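Reading time: 3 min

Search tips… Go Clear

Workshop tips: what a pill bottle taught our two-armed robot

At Plemlow we've been teaching a pair of robot arms to handle small household things, and I promised to write up the bits that might help anyone trying the same at their own bench. Our set-up is called Gridach (don't ask, it stuck) and the job this spring was pill bottles. Lots of pill bottles!

The method is simple enough. A person steers both arms through the job, we record it, and the software learns from the recordings. We had 1345 of them by the end of April, and I did a fair few myself with a mug of tea going cold next to me.

1. Practise with the bottle on its side

We began with every bottle standing up, as neat as you like, and the arms were hopeless the moment one got knocked over. So we went back and recorded 139 new runs with bottles lying down, caps pointing all over the place. Lying-down pick-ups got much better after that, and the standing ones didn't suffer.

2. Let one arm hold while the other waits

Bottles roll. Bring one gripper right down to the end of the bottle, low to the tabletop, and keep the other one up and open until you need it. I used to rush in with both and chase the thing across the wood like a kitten with a cork. 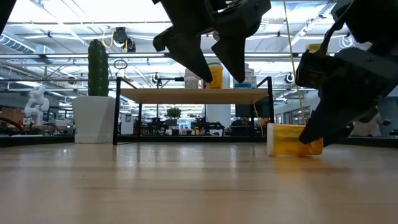
3. Throw out your fumbles, but keep the recoveries

If I dropped a bottle and gave up, that run went in the bin. If I dropped it and picked it up again, it stayed in, and those turned out to be gold. We only had 14 good ones at first, so we started dropping bottles on purpose (great fun).

4. Wipe the table and check your lights

A shiny top throws reflections, and ours confused the Casa version of the software no end. Shi, the newer one, copes better. I still give the table a wipe before each batch and turn the lamp away.

Next job is screw caps, and I'm dreading the child-proof ones.

Contact us | © Plemlow 2020 | Back to top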